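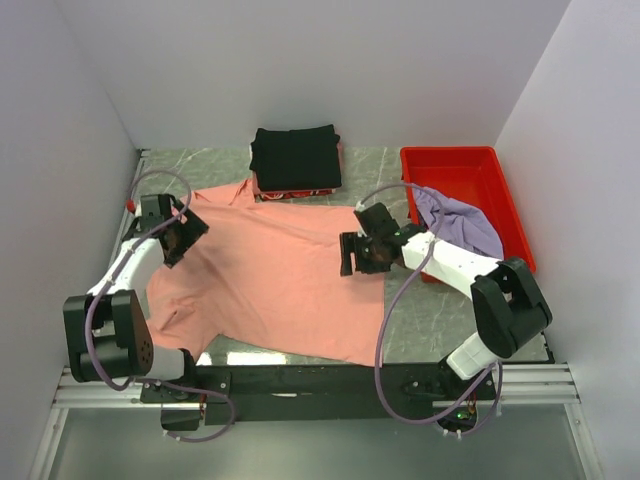
Notes from the Pillamport field course

I finally got all my notebooks typed up, so you can have the watershed news I've been promising since the leaves came down!

Fourteen students signed up for the estuary course this fall, and we spent most of it up to our shins in the Drison, looking at what the old dikes did to the salt marsh (a lot) and what the marsh has done since the first one was breached (also a lot, and faster than I would have guessed). Sieglinde Kasten came out twice to teach us sedges. I can now tell Lyngbye's from slough sedge on a good day, and I've stopped pretending on the bad ones.

My favorite part was the archive week. We read 57 letters from farm families who diked the flats and then spent decades arguing about who should fix the tide gates. One man wrote to the county every spring about the same culvert - same complaint, same culvert, slightly worse handwriting. The students loved him. Two of them are writing their final papers on him, and I'm not about to stop them.

We also put in 700 plugs of tufted hairgrass along the upper bench. Some of it has already been eaten by geese, so we'll be back in April with more plants and a lot more string.

The spring section is open now, and you don't need a science background. Bring boots that come up higher than you think you need, and email the program office if the lab fee is a problem - there's money set aside for that and I'd love to see it used.

Last updated: December 4, 2022
3 comments
Share 14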